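Work and Automation, Unit 7: The demonstrator's job
Lecture notes, Letay Belay

Reading for this unit: the Brestmont case sheet, sections 1 to 4. Bring the task chart you filled in for Unit 6.

1. Where we are

Unit 6 dealt with robots that are programmed by an engineer and then left to repeat one path. The work that disappears in that case is easy to name. The work that appears (setting up, clearing faults, changing tools) usually goes to a small number of people with a technical grade.

Unit 7 deals with a different case. The robot's behaviour is learned from recordings of people doing the task by hand. Existing staff are asked to produce the recordings. Their skill is used twice: once to get the day's work done, and again as material for training a control policy.

2. The Brestmont case

Brestmont runs canteens and small catering kitchens. The washing-up and table-clearing staff at its Landau site were asked to spend part of each shift recording demonstrations with hand-held grippers. The terms below are from the case sheet.

Site staff in scope: 18
Target: 500 accepted demonstrations per task
Accepted in the first phase, all tasks: 1,944
Tasks: pick up a plate, turn a bowl, stack like with like, clear a table to a tray

A demonstration is accepted if it is complete, if the object stays in view for most of the grasp, and if the item ends in the agreed place. Rejected attempts were not paid under the first agreement. This was changed after Bo-ram Ki, speaking for the evening shift, pointed out that the rejection rules had been altered twice without notice.

3. What changes in the task

Use the four headings from Unit 6.

Pace. A person clearing a table takes two or three plates at once and uses the forearm as a shelf. With a gripper the same person takes one item at a time. Staff reported that their hands wanted to go faster than the tool allowed. Recording time and service time must therefore be planned separately. At Landau they were at first planned together, and the queue at the hatch grew.

Grip. Two parallel jaws cannot cup a bowl. The item has to be held by an edge or a rim, and the wrist has to do the work that fingers would otherwise do. Several people changed how they stood. Note the load on the forearm, which the original risk assessment did not cover.

Judgement. Experienced staff know which plate in a stack will stick to the one under it, and they lift it differently. Some of this shows in the recording. The reason for it does not. If the reason matters for later work -- for instance, when new crockery is bought -- it has to be written down by someone.

Supervision. Each recording can be played back. A supervisor who could previously see only that the tables were clear can now see each attempt. The case sheet gives no rule on who may view recordings or for how long they are kept. Treat this as an open point, and compare it with the Weveck agreement, clause 7, where viewing is limited to the people checking the data.

4. Pay and grading

Three positions were put forward during the talks.

(a) Demonstrating is part of the existing job and carries no extra pay. This was the employer's opening position.

(b) Demonstrating is a separate duty, paid by the hour at a higher rate. Yu-na Kwon argued for this on the grounds that an hourly rate does not reward rushing.

(c) Staff receive a share of any later saving. This was dropped early, as no method of measuring the saving could be agreed.

The settlement followed (b), with a limit on recording time in any one shift. For the seminar, work out what each position does to the number of careful attempts and to the number of quick ones.

5. Crockery handling with hand-held grippers

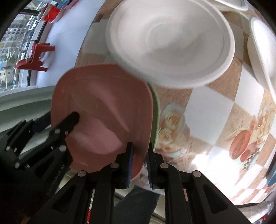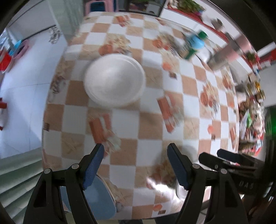
Checked cloth, white tableware, two-jaw grippers with blue pads. On your task chart, mark the steps that need a second hand when they are done without a tool.

6. Response to these notes

Sándor Szekeres objects that section 4 treats pay as the main question and leaves out what happens once the target is reached. In his view a settlement that ends at 500 accepted demonstrations per task gives staff a rate for the recording and no say in how the resulting machine is brought in, and the time to bargain over that is before the first recording is made. He would add a fifth heading to the chart, for control over later use, and would apply it to the Weveck agreement as well.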